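Lost property office

A lost property office (also called a lost and found) is a place where items left behind by the public are kept until they are claimed. Such offices are run by railways, bus companies, airports, schools and town councils. In small buildings the task often falls to the reception desk.

History

The town of Tonberg opened its first office in 1960, in 2 rooms behind the bus station. Before that, drivers kept what they found at home or handed it to the police.

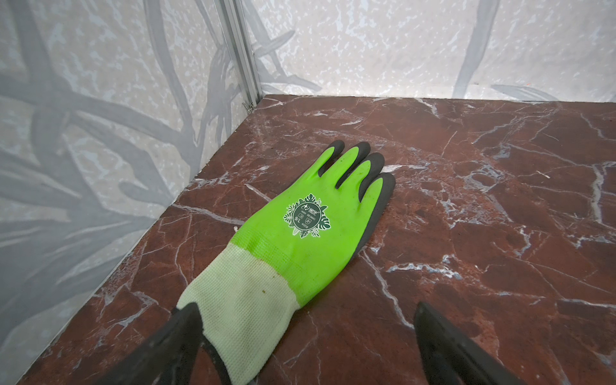
Items are sorted by type and by the place where they were found. Clothing makes up a large share of what is handed in during the colder months. A work glove with a knit cuff, for instance, is logged by colour and cuff, and a single glove is kept as long as a pair. Food is thrown away the same day. Umbrellas are stored by line, as few have any mark of ownership.

Keys
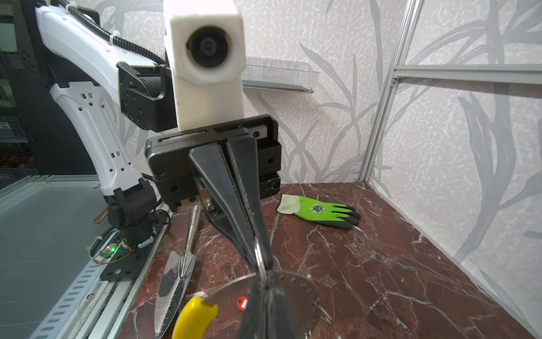
Metal key rings with a dark strap-like object.

Keys are hard to return, as they seldom carry an address. The Virkach office holds more than 200 sets at a time and asks claimants to describe the ring and any tag before it is shown to them.
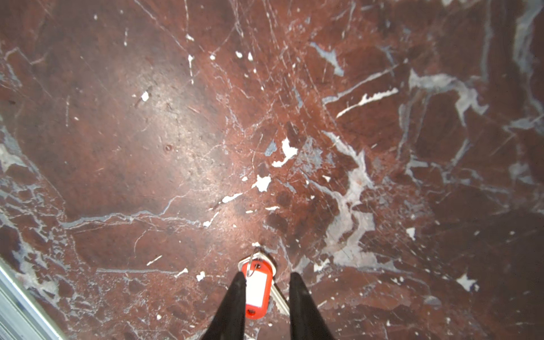 Unclaimed keys are melted down in March each year. Other goods are sold or given away after 100 days. At Hovetti the money from sales goes towards the running of the office, while in Tonberg it is paid to the council.

See also: Left luggage; Treasure trove

Last edited 16/05/2019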